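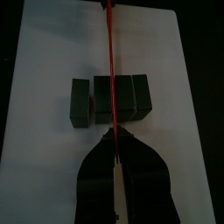

Figure 3. Four dark green blocks in a row on a white board, the leftmost set apart by a small gap.

3.2 Turn-taking in group improvisation

The Makori recordings were made in October with a quartet of two guitars, bass and drums. The players had not worked together before, and no written material was used. We marked 163 entries by hand, an entry being any point where a player resumed after at least 3 seconds of silence. Most entries came during another player's sustained note or in the decay after it.

Bakhtiari's earlier study of duos found that partners tended to trade phrases of similar length. The quartet did so only in the first 15 minutes. After that the bass and drums settled into longer spans – often a full section – while the guitars kept to short figures. Grouping of this kind, with one part standing off from the rest, was also reported by listeners who heard the takes without any information on the lineup.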